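Ladan Ghorbani had the old office computer open before the kettle was on. It was January and already hot in the back of the shop at Brimcombe, and she wanted it done before lunch.

Her brother-in-law had kept the accounts for the orchard on it. When he died the family bought a new machine and put this one in a shed, and in the spring somebody noticed that the new one had none of the old invoices. There were 1,908 of them, going by the last number in the receipt book.

She blew the dust out from the corners and looked for anything swollen or burnt. The capacitors stood up straight. The memory was in its slot and the power plug was home on the board.

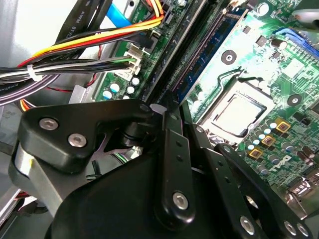 It won't be the board, Corey Tapsell said from the doorway. He thought it would be the power supply, the way it always was with anything kept in a shed.

"You said that about the last one," Ladan said.

"And I was right about the last one."

She let that go. He had driven 30 kilometres to drop off a box of cables and he was entitled to an opinion. The heat sink was off by then and the processor sat bare in the socket. She would need fresh paste, and the tube in the drawer had gone hard. She wrote it on the back of her hand.

The case lay on its side on the metal bench with the drive bays to the right.

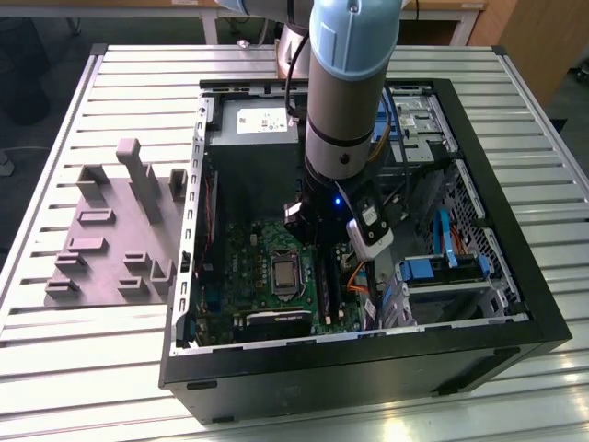 Ngọc Huỳnh rang at three to ask whether they should just let it go. It was only paper, she said, and most of the people on those invoices had moved away or sold up.

Ladan said she would give it one more afternoon. She didn't say that he had labelled every folder by the colour of the fruit bins, or that she had once laughed at him for it.

The last thing to sort out was a grey panel. She had turned it over several times that day, looking at the blocks and sockets moulded on the underside and trying to work out which way it went back. 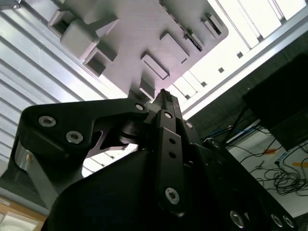 She tried it one way and then the other. On the second go it sat flat, and she left her hand on it for a bit. Then she went out to buy the paste, and locked the door behind her.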